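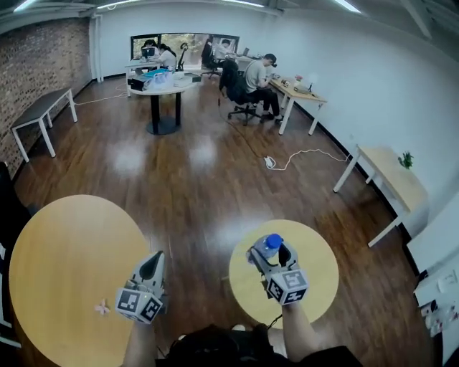
Troseck Laser-Entfernungsmesser im Test: drei Monate Wohnungen vermessen

Ich vermiete und verkaufe seit neun Jahren Wohnungen, und genauso lange habe ich mich mit dem Maßband herumgeärgert. Immer rutscht das Ende weg, immer steht ein Schrank genau da, wo man anlegen müsste, und der Eigentümer hält das andere Ende mal an die Wand und mal an die Fußleiste. Im April habe ich mir dann endlich den Laser-Entfernungsmesser von Troseck gekauft, für 90 Euro, und seitdem fährt er in meiner Jackentasche zu jedem Termin mit.

Vorher hatte ich kurz den kleinen Vetov von meiner Kollegin Jingyi Lu ausgeliehen. Der ist billiger und noch handlicher, aber bei Sonne im Wohnzimmer habe ich den roten Punkt an der Wand einfach nicht mehr gefunden. Für Kellerabteile und Flure super, für eine Südwohnung mit bodentiefen Fenstern eher nichts!

Auspacken und loslegen

Batterien rein, einschalten, messen – das ging wirklich ohne Anleitung. Die habe ich erst am Abend gelesen, und da stand dann drin, dass man zwischen Vorder- und Hinterkante als Messpunkt umschalten kann. Hätte ich das mal früher gewusst, meine ersten drei Zimmer waren alle um eine Gerätelänge zu kurz. Also bitte auf das kleine Pfeilsymbol oben links im Display achten, das übersieht man leicht (ich jedenfalls).

Die Fläche rechnet das Gerät selbst aus, zwei Messungen und fertig. Bei Dachschrägen muss man weiterhin selber denken. Es gibt zwar eine Funktion für die indirekte Höhenmessung, aber bis ich die im Dachgeschoss sauber hinbekommen habe, hätte ich auch auf die Leiter steigen können. Für die Wohnflächenberechnung brauche ich die Linien bei einem und bei zwei Metern Höhe, und die zeichne ich mir nach wie vor mit Malerkrepp an.

Die App

Tja, die App. Sie heißt Aner und soll aus den Messwerten einen Grundriss bauen. Für eine rechteckige Zweizimmerwohnung klappt das prima, da hatte ich noch während der Besichtigung etwas Vorzeigbares auf dem Handy. Beim Altbau mit Erker und schrägem Flur hat sie mir dagegen eine Wand quer durchs Bad gelegt. Kai-wen Poon aus unserem Büro schwört darauf, alle Räume im Uhrzeigersinn aufzunehmen und immer an der Tür anzufangen. Seit ich das so mache, ist es besser geworden, perfekt ist es nicht. Den PDF-Export finde ich gut, nur die Schrift ist winzig und lässt sich nicht ändern.

Was mich stört

Die Gürteltasche ist ein Witz, der Druckknopf geht beim Hinsetzen auf. Auf glänzenden Flächen, etwa Küchenfronten oder Spiegelschränken, kommt gerne mal eine Fehlermeldung, dann halte ich ein Blatt Papier davor. Und der Piepton ist ab Werk so laut, dass bei einem Termin das Baby der Mieter aufgewacht ist. Abschalten kann man ihn im Menü, dritter Punkt von oben.

Für wen lohnt er sich?

Wer einmal im Leben umzieht, kommt mit dem Maßband gut durch. Wer aber regelmäßig Exposés schreibt oder vor dem Kauf nachmessen will, ob die Quadratmeter im Inserat stimmen, der hat an dem Ding Freude. Bei 4.000 Euro pro Quadratmeter schaue ich auf die zweite Nachkommastelle inzwischen sehr genau!

Von mir gibt es vier von fünf Sternen. Den fehlenden Stern darf sich die App mit der Gürteltasche teilen. Als Nächstes probiere ich das Modell von Liang mit eingebauter Zielkamera aus, das soll auch draußen im Garten funktionieren.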